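Cleaning a Shallow Tray and the Wall Behind It

Trays that live against a wall get wiped in the middle and almost nowhere else. Crumbs and dust settle along the inner edge of the rim, and the wall panels behind collect a gray film that is hard to see until you run a finger over it. The job below takes 26 minutes the first time and a lot less after that.

You will need:
2 microfiber cloths, one for the tray and one for the wall
An old soft toothbrush
Cotton swabs
A bowl of warm water with a few drops of dish soap
A dry towel

I use the plain Hekix cloths, but any cloth that doesn't shed will do. Skip scouring pads. They leave fine scratches on a smooth floor, and those show up as dull patches when the light hits them.

Step 1. Empty the tray and pull it forward
Take everything out and set it on the towel. Slide the tray a hand's width away from the wall. If it is stuck down with dried spills, lay a damp cloth along the base for a few minutes and try again.

Step 2. Do the wall first
Dust and drips fall down, so start high. Wring the cloth out until it is barely damp and wipe each panel from top to bottom. Go along the seams with one corner of the cloth folded to a point. Keep water out of them – a wet seam can let moisture in behind the panel.

Step 3. Brush the rim
Dip the toothbrush, tap off the extra water and work along the inside edge of the rim in short strokes. Spend more time in the rounded corners. Any notch or groove needs a damp cotton swab, turned as you pull it through. 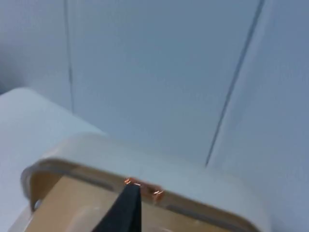 Tan tray with rounded corners, in front of pale wall panels.

Step 4. Wash the floor of the tray
Wipe from the back toward the front with soapy water, then go over it again with clean water. Soap left behind dries sticky and the dust comes right back. Tip the tray over the sink if it is small enough to lift.

Step 5. Dry and put back
Dry the floor, then the rim, then the underside. Leave the tray empty for 12 minutes before you refill it.

For spots that won't come off, make a paste of baking soda and water, dab it on and rinse after a minute or two. Try it on the underside first. On painted surfaces I leave the paste alone and repeat the soapy water instead.

A quick wipe once a week keeps the rim clear. The full job can wait until the corners start to look dark.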